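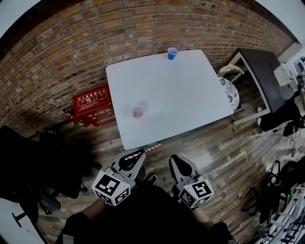 Leemans wants it on record that the handrail on the rear stair was tight at the last walk and that the entry below should say so. It was, and it does. He also asked for the old item 7 (paint condition) to be dropped from the quarterly sheet. It stays until April.

Quarterly Interior Safety Checklist – Peda Building, Ground Floor and Stairs
January 2007
By Brodie Sheehan

Mark each item OK, REPAIR or RECHECK. Comments are from the current walk.

1. Exit doors open fully from inside without a key.
OK. Front door drags on the threshold in the last part of its swing. Opens with one hand. Plane the bottom edge when the weather is dry.

2. Exit signs lit.
REPAIR. Sign over the side door is dim on the left half. Tube on order from Beler.

3. Emergency lights run on battery for 30 minutes.
RECHECK. Unit on the lower landing went out early. Battery date is not legible. Replace the battery, charge for a full day and repeat the test.

4. Extinguishers in place, pin and seal intact, gauge in the green.
OK. Tag on unit 159 is torn at the hole. Copy the entries to a new tag and keep the old one in the binder.

5. Stair treads and nosings.
REPAIR. Nosing on tread 10 of the rear stair has lifted at the wall side. Two screws missing. Taped for now – tape is not a repair and the item does not close until the screws are in.

6. Handrails.
OK. Rear rail tight at all brackets. Front rail has slight play at the bottom post, unchanged from last quarter.

7. Paint and plaster.
OK. Hairline crack over the mailboxes, not growing. Pencil marks at both ends still line up.

8. Electrical panel clear and labeled.
REPAIR. Circuit 4 is labeled "hall" and also feeds the outlet in the storage closet. Correct the card. A mop bucket was standing in front of the panel and was moved.

9. Extension cords.
OK. One in use, heavy gauge, not under a rug. Take it out when the new outlet is wired.

10. Floor mats.
RECHECK. Front mat curls at one corner. Turned over and weighted flat. If it curls again, replace with the Drukura rubber-backed type used at the side door.

11. Smoke alarms.
OK. All sounded on the test button. Dust on the closet unit, vacuumed.

12. Water heater closet.
OK. Relief valve discharge pipe is clear. No storage within arm's reach of the burner door.

Open items carried forward: 2, 3, 5, 8, 10. Item 5 first. Initial and date each line when closed, in ink.

Recent checklists
Boiler Room Monthly Sheet
Roof and Gutter Walk – Fall
Ladder Inspection Tag, Revised
Parking Lot Lighting

Contact the Peda Building office | Copyright 2007 | Back to top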